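关于我们 | 规范与良好实践

关于 Perkell

Perkell 从事操作类示教数据的采集、整理与验收,并为自建采集场地的单位编写作业规范。我们不生产机械臂,也不训练模型。交付物包括示教记录、标定文件、作业日志和一份可以逐条核对的规范文本。

公司的内部规范名为 Jaltano,现行版共有条款 369 条,覆盖人员、场地、器具、录制、标注、存储和交付各环节。本页说明公司的业务范围、规范的结构以及若干主要条款的编写依据。完整文本在签约后随项目文件一并提供,不单独发售。

业务范围

目前承接的工作分为四类。第一类是手持夹爪示教,由操作员持夹爪在桌面上完成整理、折叠、抓放、开合等动作,同步记录夹爪端与头部视角的影像。第二类是已有数据的复核,由委托方提供原始记录,我们按 Jaltano 的验收条款逐段检查并出具报告。第三类是场地评估,检查对象为照明、网络、供电、工位间距和标定条件。第四类是规范编写,按委托方的器具和任务改写条款,并对其人员进行培训。

以下工作不承接:涉及明火、刀具裸刃或加压容器的示教;要求操作员在未经培训的情况下上岗的项目;不允许操作员中途停止的项目;委托方不能说明数据用途的项目。最后一项在洽谈阶段即需书面确认,口头说明不作为依据。

规范的由来

Jaltano 的初稿由 Berenice Ledesma 编写,内容只有标定和命名两章。当时的主要问题是同一任务由不同操作员录制后无法合并:坐标原点的定义不一致,夹爪开度的零点不一致,文件名中的日期写法也不一致。初稿把这些内容固定下来,其余部分由各组自行掌握。

后来接手 Opoku 的桌面整理项目时,委托方退回了首批记录。退回意见中,与动作质量有关的很少,多数集中在时间戳错位、标记块被手遮挡、任务起止点判断不一。Nighat Usmani 据此增写了录制一章,并把验收条款从附录移到正文。此后的修订沿用这一做法:凡有退回,先查条款是否存在空白,再查执行是否有偏差,两项结论分别登记。

现行版自 2020年10月4日起执行。旧版文本保留在档案中,旧项目续录时仍按签约时的版本验收,委托方书面同意后方可换版。

条款的写法

每一条款由编号、要求、检查方法和处置四部分组成。要求只写一件事。检查方法须写明由谁检查、用什么检查、在什么时间检查。处置写明不符合时该段记录是作废、降级还是补录。缺少检查方法的条款不予收录,已收录的在下次修订时删除或补全。

条款用词有统一规定。“应”表示必须执行,“宜”表示推荐执行,“可”表示允许。“尽量”“适当”“注意”三个词不得出现在要求部分。Tahira Mengal 负责文字审校,她退回条款的常见理由是一条里写了两件事,例如把“检查供电”和“检查存储余量”并列。此类条款拆分后重新编号。

操作员对条款有异议时,可在作业日志的备注栏写明条款编号和理由。备注由编写人答复,答复内容对全体操作员可见。异议期间条款照常执行,但涉及人身安全的除外,此时以停止作业为准。

人员要求

操作员上岗前需完成培训并通过实操考核。培训内容包括器具检查、佩戴、标定、任务朗读、异常上报五部分。考核由未参与该员培训的人员主持,用考核专用任务,不用正在生产的任务。

操作员在岗期间应执行以下要求:

连续录制时间不得超过任务单规定的时长,到时即停,当前动作可以做完,新的动作不得开始。

头部设备和背负设备由本人调整。他人协助时,应先征得本人同意。

手部、腕部、颈部有不适时应立即停止,并在日志中选择“身体原因”。该选项不影响当班计酬,也不要求填写细节。

录制期间不佩戴可能与标记块混淆的黑白方格图案饰物。

不得在录制区域内为他人拍摄私人照片。

Divya Joseph 主管操作员排班与培训。她在编写休息条款时把“由操作员自行决定是否休息”改成了“到时由系统提示并锁定录制”,原因是自行决定的写法在日志里看不出执行情况。

场地与工位

桌面工位以单人使用为准。桌面不铺反光材料,桌沿应完整,无松动的包边。桌面朝墙一侧可以靠墙放置,但夹爪的工作范围不得触及墙面,边界由操作员伸臂试走一次确认。

照明以顶部灯具为主。录制开始后不得开关灯具。若有灯具闪烁,应停止该工位的录制,报修后重新做曝光检查。相邻工位可以同时录制,操作员之间应能自由转身和起立,椅子后撤时不得碰到后方人员。

同一房间内有其他人员作业属于正常情况。背景中出现的人员须已签署入镜同意书。未签署者进入房间前应由现场负责人告知,并从规定通道通行。

柔性物体的操作

布料、枕头、薄纸一类物体没有固定外形,初始状态不易复现,在 Jaltano 中单列一章。主要条款如下。

初始状态按任务单分为平铺、对折、随意堆放三种。随意堆放由操作员将物体提起后松手形成,不得用手再做整理。

夹取位置不作统一规定。任务单注明“夹角”或“夹边”的除外。

物体可以垂出桌沿。垂落部分接触地面时,该段标记为“触地”,由委托方决定是否保留。

物体遮住夹爪指面属于任务的正常过程,不因此作废。物体遮住标记块的时间超过任务单限值时,应标记为“遮挡”。

白色物体在浅色背景前录制时,应在开录前做一次曝光检查,确认褶皱可分辨。

木桌工位,手持夹爪:

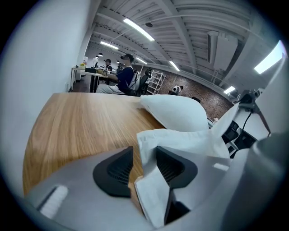
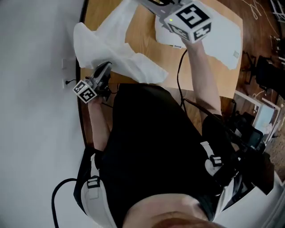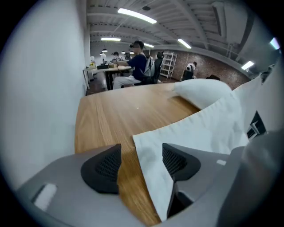
两手配合是柔性物体任务中最难统一验收的部分。早期条款要求左右夹爪“同时”接触物体,验收时对“同时”的判断分歧较大,复核员之间的一致率达不到放行要求。现行条款改为只规定先后次序:任务单写明先接触的一侧,未写明的视为不限。两侧都处于闭合状态后,方可开始提起。单侧滑脱时不得用手指扶正,应松开另一侧,从接触步骤重新开始,中间部分保留在同一段记录中,并标记为“重试”。

重试段不计为失败。对部分委托方而言,重试段比一次成功的记录更有用处。是否计入交付数量由合同约定,我们的默认做法是单独成册,分开计数。

器具检查

夹爪在每班开始前检查。检查顺序固定,不得跳项:

1. 指面。无开裂、无缺口、无异物,纹理清晰。
2. 开合。全行程往复,无卡滞,无异响。
3. 标记块。表面平整,图案无划痕、无污渍,固定件无松动。
4. 镜头。用无绒布擦拭,检查边缘有无指印。
5. 线缆。接头到位,护套完整,伸臂至最远处时仍有余量。
6. 存储。剩余空间满足当班任务单。

任一项不合格,该夹爪挂牌停用,由器具管理员登记后处理。操作员不得自行拆卸标记块。标记块拆卸或受到撞击后,无论外观是否有变化,均应重新标定。

指面属于消耗件。更换周期按累计开合次数控制,每副指面单独建卡。左右指面应成对更换,旧指面不与新指面混用。换下的指面保留至该批数据验收结束,以便在出现争议时核对磨损情况。

标定

标定分为班前标定和项目标定。班前标定由操作员完成,只核对零点和时间同步。项目标定由标定员完成,包括镜头内参、标记块与夹爪的相对位置、头部视角与夹爪视角的外参。

项目标定在下列情况下应重做:更换镜头或标记块;夹爪跌落;软件升级涉及图像处理部分;连续两次班前标定超出允差;工位搬迁。前四项由操作员或器具管理员提出,最后一项由现场负责人提出。

鱼眼镜头的标定图样应覆盖成像圆的边缘区域。只在中央区域取样的标定文件不予接受。早期有一批记录在中央区域误差合格,边缘误差偏大,物体移到画面边缘后位置估计明显漂移,该批记录全部降级。相关条款由 Shamim Sethi 补写,检查方法为查看取样点分布图,由复核员签字。

录制与命名

录制使用自有软件 Cisuvus。该软件只做三件事:同步触发、写入日志、到时锁定。任务的起止由操作员用夹爪动作触发,连续两次快速开合为开始,同样动作为结束。触发动作本身保留在原始记录中,交付时由后处理裁去。

每段记录开始前,操作员应朗读任务编号。朗读内容不作为数据交付,仅用于核对。朗读编号与任务单不符时,该段不作废,由复核员按画面内容改正并留痕。

文件名由项目代号、工位号、操作员编号、任务编号、流水号依次组成,用下划线连接,不使用空格和中文字符。操作员编号与姓名的对照表单独存放,不随数据交付。流水号不得重复使用,作废的流水号保留空位。

原始记录在当班结束后上传。上传完成并校验一致后,本地副本仍保留至次班开始。校验不一致时,先保全本地副本,再查找原因,任何人不得在此期间格式化存储卡。

隐私与入镜

手持夹爪的视角宽,画面会包含工位以外的区域。规范对此有如下要求:

工位周围不得放置写有个人信息的纸张、白板和屏幕内容。

入镜同意书应写明画面用途、保存期限和撤回方式。撤回后,包含该人员的段落在规定期限内处理,处理方式为遮盖或删除,由本人选择。

面部处理在交付前完成。操作员本人的下颌、颈部等部位出现在头部视角时,按同一标准处理。

不得以拒绝入镜为由调整任何人的工作岗位。确需调整通道或座位的,由现场负责人安排。

验收

验收分自检、互检和抽检。自检由操作员在每段结束后完成,只判断任务是否做完。互检由同班另一名操作员完成,查看时间同步与遮挡标记。抽检由复核员完成,每批抽取 200 段,不足者全检。抽检中严重不符合项达到 8 段,整批退回;未达到的,不符合段单独处理,其余放行。

严重不符合项共列 13 种,包括时间戳中断、标定文件缺失、任务编号无法确认、画面中出现未同意入镜人员等。动作笨拙、用时较长、路径迂回均不属于不符合项。复核员不得以“不好看”为由退回记录,此类意见可写入备注。

复核员与操作员不得为同一人。人员紧张时可以推迟验收,不可以合并岗位。

对外合作

委托方可以派人旁听培训和抽检,但不得在录制期间直接向操作员下达指令。任务变更应通过任务单进行,变更后的任务使用新编号。委托方提供器具的,应同时提供使用说明和维修记录;没有维修记录的器具按新到器具重新检查。

对于自建场地的单位,我们建议先采用标定、命名和验收三章,运行一个完整批次后再引入其余章节。一次全部引入时,日志填写质量往往下降,检查记录与现场情况脱节。Opoku 的场地即按分步方式改造,6月完成最后一章的引入,其间暂停过柔性物体任务,待标定员到岗后恢复。

规范修订

修订建议来自作业日志、退回意见和委托方来函。每条建议均登记编号,处理结果为采纳、部分采纳或不采纳,并附理由。修订稿在一个工位试行后再推广,试行工位的操作员有权提出终止试行。

目前处于试行状态的有两项内容:一是头部设备佩戴松紧的检查方法,现行条款依赖操作员口述,复核时缺少依据;二是薄纸类物体的初始状态,随意堆放的做法对薄纸的重复性较差,拟增加一种“揉皱后展开”的状态。两项均未定稿,试行条款编号前加字母 T。

联系方式

业务洽谈请说明任务类型、器具型号、预计段数和数据用途。规范文本的勘误请注明条款编号。应聘操作员岗位请在来信中写明可到岗时间,不需要附照片。来信由对应部门答复,勘误经确认后在下一版修订说明中列出。

分享 13 评论 8

本网站使用 Cookie 以保存语言设置并统计访问情况。继续浏览即表示您同意我们的 Cookie 政策。 接受 管理设置

订阅规范修订通知:请输入您的邮箱地址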